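My first month as a school social worker (sort of)

So July is over and I have officially finished month one of my field placement!
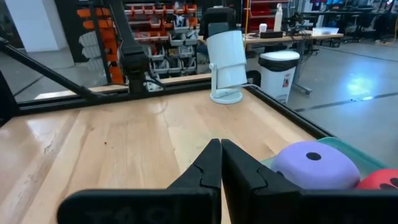 I promised a few of you from my cohort that I'd write things down before I forgot them, and it's Saturday and the laundry can wait. I'm placed with a family services office that runs the summer program for two middle schools. My supervisor is Els Dekker, and she has been doing this for 18 years. On my second morning she handed me a list of 36 families and said, "Start calling." I hate the phone. I practiced my opening line in the car like I was auditioning for a play.

The first call went to voicemail. So did the second. The third was a grandmother who talked to me for almost an hour about bus routes, and by the end I had two full pages of notes and a much better idea of why her grandson kept missing the morning group (the bus gets in twenty minutes after we start, which nobody had written down anywhere).

Els has me do my case notes the same day, no exceptions. I used to think I'd remember everything. I don't! By Thursday they all run together. Luuk Schouten, the other intern, writes his in the parking lot before he drives home – I've started doing that too, with the windows down.

The hard part has been supervision. You sit there and talk about what you felt during a visit, and I kept wanting to talk about forms. Els lets me go on about forms for a bit and then asks again.

Anyway, I have 8 more weeks at this site and then we rotate. Luuk wants the hospital. I'm leaning toward staying with schools, but ask me again after the first week of classes. If any of you have a good way to keep track of hours, please send it to me, mine is a mess of sticky notes.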